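Six Bowls

The procedure for sorting the late Bijan Bagheri's crockery had been written by his brother Manouchehr and ran to 22 lines. Line one: clear the table. Line two: separate plain from patterned.

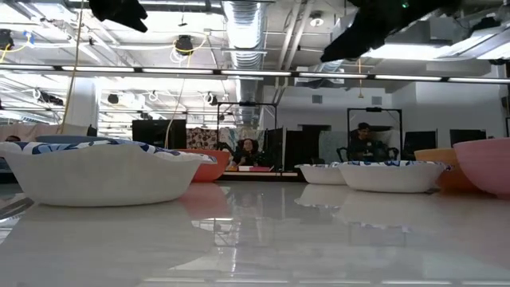

Shahla Fallahi read line two again. It did not say what to do when a set was incomplete. The sheet allowed two categories, Keep and Enitz, Enitz being the firm that bought household lots at a flat 30 per crate. Plain bowls went to Enitz. Patterned bowls were to be kept if they matched.

"Define matched," she said.

"Same blue flowers," said Manouchehr.

"Same flowers, different sizes."

He took the sheet from her and wrote in the margin: size not relevant. He initialled it. Bijan had worked as an inspector at Ruvden and had never let an unsigned change pass, and the habit had spread to the rest of the family.

The plain ones were simpler. Pink, orange, yellow-orange. Shahla remembered the pink one holding sugared almonds at a wedding in October, and Bijan weighing out the portions on a kitchen scale. She did not mention it. There was no line for it.

"Does Enitz take single bowls?" she asked.

"They take anything. Minimum load is some 700 grams."

She lifted the pink bowl, turned it over and looked at the base. Then she picked up the pen and wrote under his initials: one exception, pink. She added her own initials and the time, ten past four.

Manouchehr read it twice.

"Approved," he said, and went to find the tape.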